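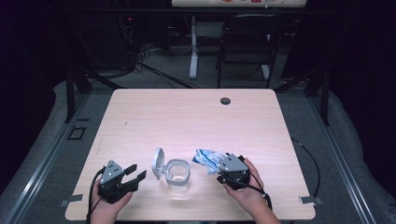 Both grippers at the rail table, wrapper in the right-hand one, lidded pot in the middle

List: Terov workshop list
Subject: Re: Hand-held grippers, which jaws are people printing?
Date: May 2021

Hello all,

Lovely to see this thread wake up again! I've had a good few evenings at the shared bench lately, so I'll answer as much as I can and then bang on about salt for a bit.

The earlier message, trimmed:

> I've got the Zometti body printed and it fits my hand nicely, but I'm stuck on
> the jaws. The original files have a long thin finger that looks smart and
> bends as soon as I ask it to hold anything with weight. I've seen that the
> Terov people are using something stubbier. Is that a published set or
> something you've drawn up yourselves?
>
> Also, how are you fixing the jaws to the arms? My self-tappers have chewed
> the holes out. I'm on my second pair of arms and would rather not print
> a third.
>
> Last one: do you run both hands off one supply or keep them separate? And is
> it worth doing two from the start, or should I get one going properly first?

Right, jaws first. They're our own, though they began life as the Naseri set and you can still see the family likeness if you put them side by side. We made them shorter and squarer and thickened the wall behind the gripping face. The long finger is fine for pens and little boxes, but anything soft pushes back in the wrong place and you get that bend you're describing. I'll put the files in the list's shared folder once I've tidied up the names, as at the moment there are three called "jaw_final" and I only trust one of them.

Fixing: brass threaded inserts, every time. I was put off for months because I thought it would be fiddly, and it's the most satisfying job in the whole build! Soldering iron with a flat tip, let the insert sink under its own weight, and stop while it's still a hair proud. Then press it flush with something cold and flat (I use the back of a steel rule). Print the hole a touch undersize and give it plenty of wall. Your chewed-out arms may well be saveable too, if there's enough plastic left round the holes to drill them out for an insert.

The top plates are the grey bits with all the screw holes in. People keep asking me what the holes are for and the answer is whatever you fancy bolting on. I'd drill more than you think you need, and do it before you fit the plate. Mine took 70 minutes a side on the old printer and came out flat enough, though I did have to slow the first layer right down.

Supplies: we keep ours separate, one for each hand. When they shared, closing one hard made the other twitch, and it took me far too long to work out why. Leave a generous loop in the cable before it gets to your wrist. I had mine too short to begin with and spent a whole evening being tugged backwards every time I reached for something.

As for one or two, I'd say get one working properly and then build the other straight after, while you still remember what you did. Two is where it gets really fun. With one hand you can pick things up and put them down. With two you can hold a pot still and deal with its lid, or pass something across, and you find out very quickly which of your jaws is the weaker.

Now, salt. I've been trying soft packets, and they are a marvellous test of a gripper. A hard box forgives nearly everything. A soft bag changes shape as you squeeze it, so the jaws have to follow it round, and any slop in the joint shows up straight away.
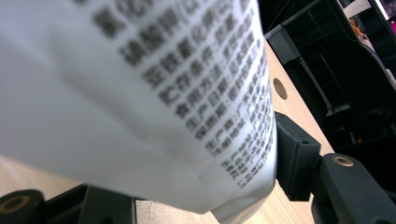 White packet in the jaws, brass insert showing at the end of the arm

You can see how the bag bulges round the jaw where it presses into the side. That's what I want from a soft packet. With the old fingers I was getting a pinch at the tip and nothing at all behind it, and the bag would slowly swing round until the heavy end was at the bottom.

Things I've learned from packets so far, in no sort of order:

Close slowly. The last little bit of travel does all the work and it's very easy to overshoot.

Take hold across the middle if you can. Near the seal you're mostly gripping air and plastic.

Crumpled wrappers are harder than full bags, oddly enough. There's nothing inside to push against and they spring open when you let go. I've got the closing force turned right down for those.

I'm keeping a tally of grips on this pair of jaws, to see when the faces start to go. It stood at 1,005 when I packed up last time, and the only wear I can find is a bit of polish on the edges. I'd like to try a thin rubber facing next. Has anybody glued rubber to this sort of plastic and had it stay put? The Honeck build notes mention a contact adhesive but don't say which one, and I'd like to hear from someone who's done it before I make a mess of a good pair.

One more thing for whoever asked off-list about the table: the rounded corners are well worth having if you're going to be leaning over it with cables hanging off both arms. Ours is held down at the corners with small metal brackets onto the rails underneath. Check the bracket screws now and then, they do work loose.

I'll be at the workshop a fair bit through June, so if anyone wants to come and have a go before committing to a build, just reply here and we'll sort out a time. Bring an awkward packet!

All the best from the Terov bench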